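Week 3 notes: gathering demonstrations with the hand-held grippers

OK, so last week we got through what a policy is and why it needs examples, and a few of you asked me where the examples come from. You make them! That's this week, and it's my favorite part of the course (also the part where your forearms will hurt a bit).

Quick recap. A demonstration is one complete go at a task, start to finish, done by a person holding the grippers. We save what the cameras saw, where each gripper was at every moment, and how far open the fingers were. One go is one episode. The learner never hears you explain anything, so whatever you want it to know has to be in the movement.

Before you record anything, do the warm-up. Sit or stand where you'll work, hold both grippers out in front of you, and keep the marker blocks clear of your sleeves and of each other. The tracking software reads those black and white patterns, and if your wrist wanders over one the position jumps. Lovely Buenaventura lost most of a Friday afternoon to a cardigan. Roll your sleeves up, please.

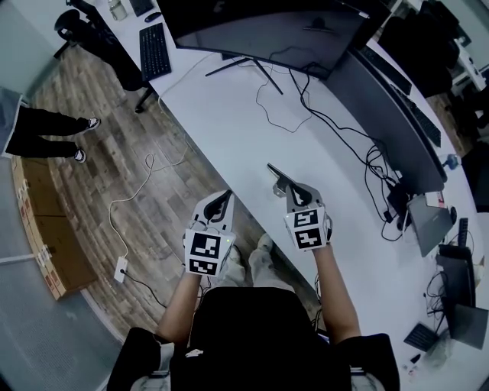

Then open and close the fingers all the way, both hands, slowly. The logger uses that to learn what "open" and "closed" mean for your pair, and if you skip it every grasp you record will be scaled wrong. I've done it. You find out at training time, which is a miserable moment to find out.

Now, how to move. Go slower than feels natural but don't freeze. Long pauses are poison: the learner sees you hovering, decides hovering is part of the job, and will happily hover forever. If you need to think, think before you press record. And if you fumble a grasp and recover, keep the episode! Recoveries are gold (I'll show you Efren's plots on this next time, he compared training with and without them). If you drop the thing and it rolls away, stop and mark it failed. Don't delete it.

Vary the starts. Move the object, turn it, swap which hand goes first. Jomar's group gave me 60 beautiful episodes last term with the cup in the very same spot, and the policy learned to reach for that spot, cup or no cup.

For the assignment you'll work in groups of 3. Each person records 12 good episodes of the same task, then you swap logs and label each other's. Write down:

who recorded it
which hand did the grasp
success, failure or recovery
anything odd (a marker lost, a bump, a phone ringing)

Upload to the Ketbridge folder by Friday, one subfolder per person. Gaétan Li can help if the logger won't start, but try unplugging and replugging the grippers first, he'll only tell you to do that anyway.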